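Workshop notebook – March, pens and pouches

Started a bit before 9, coffee in hand, and spent most of the morning on the marker problem. Anju, if you're reading this because you went to the whiteboard and found your usual jar gone, it's on my shelf and I'll put it back, promise!

Background for whoever picks this notebook up after me. We buy markers in dribs and drabs, they live in jars, and jars are a terrible home for markers. Cap up, the ink sinks away from the colored tip. Cap down, you can't see what you've grabbed until you pull it out. And whichever way up they are, the thin ones lean over and the fat ones jam against the side. Majdi suggested pouches back in the fall, I said yes great idea, and then neither of us did a thing until the order from Sönmez showed up last week with a stack of clear zip pouches in it. So now we're doing pouches.

The ones I like best are the see-through kind with white piping along the edges. The piping gives the side walls a bit of backbone, so the pouch keeps its mouth open while you load it, which the floppy freezer-bag sort never does (I fought with those for half an hour in the winter and I'm still cross). Being able to see the colors from outside is the whole point. I don't want to write labels for these. I have written enough labels.

Worked at table 4, the pale one with the wood-grain top. The scratch down the left half is still there, and no, I don't know who did it. I set the pouch down a little right of center, left a few markers waiting by the right-hand edge and went one at a time. Greens and the magenta ended up lying flat across the bottom, and the blue one propped itself up against the side of the pouch and refused to join in. Red was the one I kept changing my mind about.
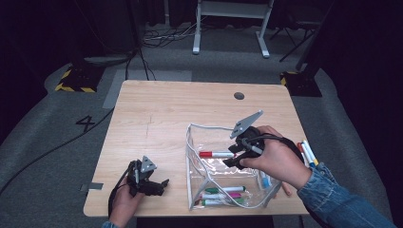

Flat or standing?

This is the bit I want to get straight, so bear with me. I'd always assumed you just pour the markers in and zip it up, and for a bag that gets thrown in a drawer that's fine. But a pouch that lives on a table gets opened and dug through all day long, and a heap at the bottom means you're forever fishing out the wrong green.

Flat pros: they stay put, the pouch sits low, the ink stays even from end to end. That last one matters more than I used to think. Anju had a set go pale on her last year after standing in a jar all summer, and we lost a whole afternoon blaming the whiteboard.

Flat cons: anything under the top marker is a nuisance to get at. Also if you set one down crosswise by mistake, everything after it rolls.

Standing pros: quick grab, caps on show. Standing cons: they slump into the corner the second you take one out, and then you've got the jar problem back again with a zipper on it.

Where I've landed for now is flat, all caps pointing the same way, and the duplicate colors split between pouches so you don't get two greens in one. I didn't follow my own rule this morning (two greens, yes, I know) but I was going for how they stack and not for a proper sort. Next round I'll do it right.

Also tried going in cap first against going in tail first. Cap first is nicer. The cap end gives you something obvious to aim with and you don't snag on the piping on the way down. With the tail first I kept catching the edge and dragging the whole pouch along the table. Majdi says hold the pouch with the other hand, Majdi is right, I'm writing it down so he can stop saying it.

Notes on the markers themselves

We've got a real mix in the drawer now. The Brekix ones have a good firm cap and I'd happily buy more. The Bromik ones write beautifully but the caps crack if you so much as look at them, so I'd keep those for the board and out of the pouches, where they get knocked together. I checked what the reorder would be and a carton is 800, which is plainly ridiculous for a room this size, so I'm going to ask if Cullen across the hall wants to split one with us. If they say no we go back to the small boxes and pay a little more.

White barrels are handy because the color at the ends jumps right out, even across the table. The trouble comes when you're looking at the middle of one. A white barrel is a white barrel, and if the caps have been swapped (somebody swaps the caps, every single time) you don't find out until you've drawn a purple line through a green diagram. So I've started checking that the cap agrees with the other end before anything goes in a pouch.
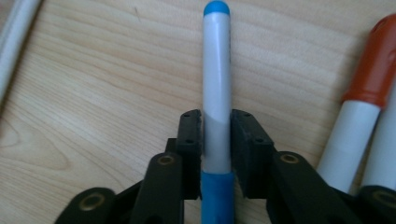 It takes a second per marker and it's worth it. Anything that doesn't match goes in the odd box by the sink for somebody to test on scrap paper. Please don't "fix" the odd box by putting caps on at random, that's how we got here.

Other thing I noticed while handling them upright: hold a marker near the middle and it's easy to keep straight, hold it up by the cap and the cap is what you end up holding. Obvious once it's happened to you. It's happened to me 2 times this week and I have the blue thumb to show for it.

Still to do

Sort the remaining drawer by color, one of each per pouch.
Ask Sönmez if the piped pouches come in a longer size, the zipper is tight on the long markers.
Test the odd box.
Move the inventory sheet off the back of the old calendar page. It's the 1937 reprint with the steam engine on it and Anju wants it back for her wall.
Return the jar (me, before lunch).

Majdi has table 4 after me, so I'm leaving the pouches in the tray on the shelf, zipped, flat side down. Anju, the good black one is in my top pocket and I will deny it.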